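Firnell Publishes Results of Household Chore Trial for Two-Arm Machines

MAKOKHA, 30 March 2022 -- Firnell today released the results of a trial that measured how well a two-arm machine handles routine laundry tasks in a furnished room. The short finding is that the machine can do parts of the job without help, but not yet the whole job.

The trial covered 2648 attempts at a single chore: pick up a garment, move it to a basket, release it inside the rim. Of these, 177 ended with a person stepping in. The remaining attempts ended without help, though many took far longer than a person would need. Attempts that ran past the time limit were stopped and are listed separately in the report.

Most of the stops had one of two causes. Thin, slippery fabric slid out of the fingers during the lift, or a sleeve caught on the basket and pulled the garment back out. Stiff cotton items gave little trouble. Folding was left out of the trial after early runs in November showed that results varied too much to report.

"A flat towel on a flat table has been a solved problem for a while," said Aitana Vidal of Firnell. "Clothes dropped on a sofa are a different task. The machine has to find an edge it can hold, and soft furniture gives way under the fingers."

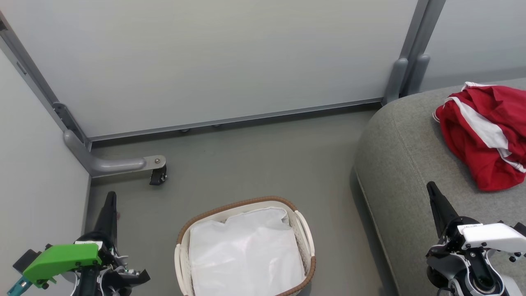

Thérèse Hiebert of Bomberg said the figures matched what her own shop floor had seen with bagged parts, and that she would not buy on the strength of them yet -- a machine that needs a person nearby still costs a person's time.

Firnell agrees that the present system is not ready for unattended use in homes. The next round will use the same chore with mixed loads and a second basket. Mekent will supply the fabric samples.

The full report, with the test method and a table of stops by fabric type, is available from Firnell on request.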